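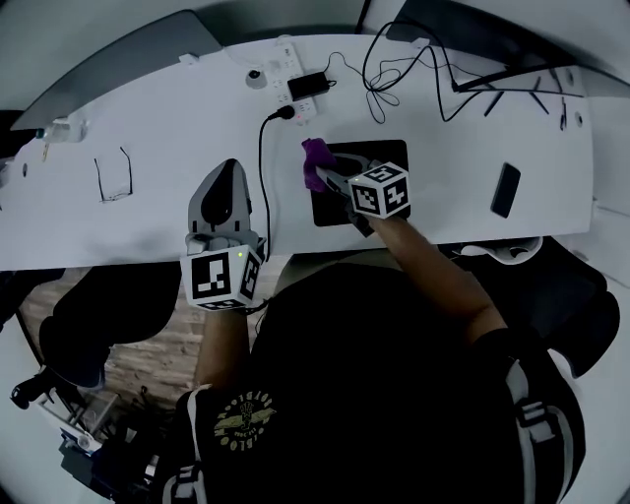 Issue #104

Season two of Grolamton freezes at the recap -- all episodes

Opened by: Kekeli Tsikata
Status: Fixed, waiting for confirmation
Site area: Episode player

Kekeli Tsikata
Hi team! First off, I love this site, and I have been counting down to the Grolamton rewatch since March, so I really want this to work! Every season two episode stops at the end of the "previously on" recap. The picture hangs on the last shot, the sound keeps going for a line or two, and then I get code 135. Season one plays beautifully (the lighthouse episode looks amazing, by the way). Same thing on my laptop and my TV. I signed out and back in, no change.

Raluca Marinescu, support
Thanks, Kekeli, and what a great show to be stuck on! Could you try two things for me?
1. Turn off "Skip recap" in your player settings.
2. Start episode 2 from the beginning, not from Continue Watching.
Please tell me whether subtitles are on, too.

Kekeli Tsikata
Ooh, progress! With Skip recap off, episode 2 plays right through the titles and I got to see Beketti walk back into the diner. I yelled. Subtitles are on, English. If I turn Skip recap on again it freezes in the same spot.

Raluca Marinescu, support
Fantastic, that narrows it down a lot. I've passed it to Maricica on the player side.

Maricica Enache, player
Found it! The season two recaps were recut and they're 40 seconds shorter now, but the skip markers still had the old times. The player was jumping to a point inside the title card where there's no clean place to start. I've put in new markers for the whole season. Lachance has the same kind of recut, so I'm checking that one next -- good catch, Kekeli!

Raluca Marinescu, support
New markers went live 6/21/20. Kekeli, please close the app fully, open it again and try with Skip recap on. No spoilers for the finale, I'm only on episode 5!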